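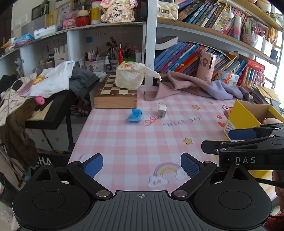 Kasard 9 팀 경기용 산악자전거 휠 세트

제품 개요

Kasard 9는 청소년 및 학생 산악자전거 리그에 출전하는 팀과 학교를 대상으로 설계된 크로스컨트리용 휠 세트입니다. 한 시즌 동안 여러 선수가 번갈아 사용하는 팀 장비의 특성을 고려하여 내구성과 정비 편의성에 우선순위를 두었습니다. 전륜과 후륜은 한 조로 공급되며, 팀 단위 주문의 경우 후륜만 추가로 구매할 수 있습니다.

본 제품은 Flokano의 경기용 휠 제품군에 속하며, 기존 Kasard 휠의 허브 구조를 유지하면서 림 단면과 스포크 배열을 변경하였습니다. 기존 모델을 보유한 팀은 프리휠 바디, 엔드캡, 베어링을 그대로 호환하여 사용할 수 있습니다. 다만 스포크 길이는 기존 모델과 다르므로 예비 스포크는 반드시 본 제품용으로 별도 주문하시기 바랍니다.

주요 사양

용도: 크로스컨트리, 마라톤, 트레일 훈련
휠 규격: 29인치
림 소재: 알루미늄 합금, 용접 접합
타이어 방식: 튜블리스 레디(클린처 사용 가능)
브레이크: 디스크 전용, 센터락
전륜 액슬: 15 x 110mm
후륜 액슬: 12 x 148mm
스포크: 전륜 28개, 후륜 28개, 스테인리스 스틸
프리휠 바디: 12단 호환, 주문 시 규격 선택
색상: 무광 검정
구성품: 휠 1조, 튜블리스 밸브 2개, 림 테이프(장착 상태), 예비 스포크 2개, 취급 설명서

림

림은 좌우 비대칭 단면으로 제작되어 구동 측과 비구동 측 스포크의 장력 차이를 줄입니다. 장력 차이가 작을수록 장기간 사용 시 휠의 정렬 상태가 안정적으로 유지되며, 대회 현장에서의 교정 작업도 간소해집니다. 림 측벽 상단은 두께를 보강하여 암석 구간에서 발생하는 충격에 대비하였습니다.

림 테이프는 출고 전에 장착됩니다. 테이프를 교체할 때에는 기존 접착제를 완전히 제거하고 림 내부를 건조한 다음, 밸브 구멍의 반대편에서 작업을 시작하여 주십시오. 규격에 맞지 않는 폭의 테이프를 사용하면 공기 누출의 원인이 될 수 있습니다.

허브

허브 몸체는 단조 알루미늄을 절삭 가공하여 제작하며, 밀봉형 카트리지 베어링을 사용합니다. 후륜 허브의 래칫 장치는 공구 없이 분리할 수 있습니다. 프리휠 바디를 분리한 후에는 래칫 면의 이물질을 닦아 내고 지정 그리스를 얇게 도포하여 주십시오. 그리스를 과다하게 도포하면 기온이 낮은 환경에서 래칫의 물림이 늦어질 수 있습니다.

Flokano 제품개발부의 Gopinath Fernandes 수석 엔지니어는 다음과 같이 밝혔습니다. "학교 팀의 장비는 전문 정비사가 상주하지 않는 환경에서 관리되는 경우가 많습니다. 지도교사와 학생이 기본 공구만으로 허브를 점검할 수 있도록 분해 순서를 단순화하는 데 개발 기간의 상당 부분을 할애하였습니다."

호환 타이어 및 공기압

권장 타이어 폭은 2.2인치에서 2.4인치까지입니다. 동일 규격의 Nudimmont 타이어를 함께 주문하는 경우 조립 및 실란트 주입을 마친 상태로 출고할 수 있습니다. 조립 출고를 원하시는 팀은 주문서의 비고란에 타이어 폭과 희망 공기압을 기재하여 주시기 바랍니다.

튜블리스 사용 시 최대 허용 공기압은 림 측면에 부착된 라벨에 표시되어 있습니다. 타이어 제조사가 정한 최대 공기압과 림의 최대 공기압이 서로 다를 경우 낮은 쪽의 수치를 따라야 합니다. 비드를 안착시킬 때에도 이 한도를 초과하여서는 안 됩니다.

리그 후원 프로그램

Flokano는 Mahmoudi 학생 산악자전거 리그의 공식 휠 공급사로서, 리그에 등록된 팀에 다음의 조건을 제공합니다.

등록 팀 할인: 리그 등록 번호를 제출한 팀은 후원 가격으로 구매할 수 있습니다. 후원 가격은 팀 명의의 주문에만 적용되며 선수 개인의 주문에는 적용되지 않습니다.

시즌 공급 물량: 이번 시즌에는 총 1000조의 휠이 후원 물량으로 배정되었습니다. 배정 물량은 접수 순서에 따라 공급하며, 한 팀이 신청할 수 있는 수량은 최대 50조입니다.

현장 정비 지원: 리그가 주관하는 대회에서는 Flokano 정비 부스를 운영합니다. 부스는 경기 당일 오전 7시부터 마지막 종목이 종료될 때까지 개방되며, 휠 정렬 점검, 스포크 교체, 실란트 보충을 무상으로 제공합니다. 타사 휠은 정렬 점검에 한하여 지원합니다.

대여 휠: 경기 중 휠이 파손된 선수는 부스에서 동일 규격의 휠을 대여할 수 있습니다. 대여 시 지도교사의 서명이 필요하며, 대여한 휠은 당일 반납하여야 합니다.

리그 운영국의 Mesfin Demissie 국장은 "참가 학교의 재정 여건이 서로 다른 만큼 장비 마련에 드는 부담을 낮추는 일은 리그의 오랜 과제였습니다. 이번 공급 협약을 통해 신규 창단 팀도 검증된 휠로 첫 시즌을 준비할 수 있게 되었습니다."라고 말했습니다.

주문 및 납기

후원 물량의 신청은 5월 말까지 접수합니다. 신청 시에는 팀 등록 번호, 담당 지도교사의 성명과 연락처, 배송지, 프리휠 바디 규격을 제출하여야 합니다. 서류가 미비한 신청은 보완이 완료된 시점을 기준으로 접수 순서가 정해집니다.

일반 주문은 공식 판매점을 통하여 상시 접수합니다. 재고가 있는 제품은 결제 확인 후 영업일 기준 2일 이내에 출고되며, 조립 출고를 선택한 제품은 영업일 기준 9일 이내에 출고됩니다. 도서 및 산간 지역은 배송 기간이 추가될 수 있습니다.

점검 및 관리

신품 휠은 최초 사용 후 스포크 장력이 변동할 수 있습니다. 첫 50km 주행 후 장력과 정렬 상태를 점검하고, 이후에는 1000km마다 베어링과 래칫 장치를 점검하여 주십시오. 주행 전에는 액슬의 체결 상태와 디스크 로터 잠금링의 조임 상태를 확인하여야 합니다.

세척 시 고압 세척기를 허브와 스포크 니플에 직접 분사하지 마십시오. 중성 세제를 희석한 물과 부드러운 솔을 사용하고, 세척 후에는 마른 천으로 물기를 닦아 그늘에서 건조하십시오. 실란트는 사용 환경에 따라 굳는 속도가 다르므로 시즌 시작 전에 잔량을 확인하고 필요한 경우 보충하시기 바랍니다.

림에 균열이나 눌림이 발견된 경우 즉시 사용을 중지하고 판매점 또는 현장 정비 부스에 점검을 의뢰하여 주십시오. 손상된 림을 임의로 펴서 사용하는 행위는 금지됩니다.

보증

제조상의 결함에 대한 보증 기간은 구매일로부터 2년입니다. 팀 명의로 구매한 제품은 해당 팀에 소속된 모든 선수의 사용에 대하여 보증이 적용됩니다. 소모품인 베어링, 림 테이프, 밸브는 보증 대상에서 제외됩니다.

사고, 부적절한 조립, 허용 공기압 초과, 용도 외 사용으로 인한 손상에는 보증이 적용되지 않습니다. 다만 리그 등록 팀은 보증 대상이 아닌 손상에 대해서도 시즌당 1회에 한하여 교체용 림을 후원 가격으로 구매할 수 있습니다. 교체용 림의 신청에는 손상 부위를 확인할 수 있는 사진과 지도교사의 확인서가 필요합니다.

관련 제품

Kasard 9 후륜(단품)
Kasard 프리휠 바디, 12단용
Kasard 예비 스포크 및 니플 세트
Nudimmont 크로스컨트리 타이어 29 x 2.25
Nudimmont 튜블리스 실란트
Flokano 팀용 휠 가방(2개입)

제품의 사양과 색상은 사전 고지 없이 변경될 수 있습니다. 팀 주문 및 후원 프로그램에 관한 문의는 Flokano 단체판매부로 접수하여 주시기 바랍니다.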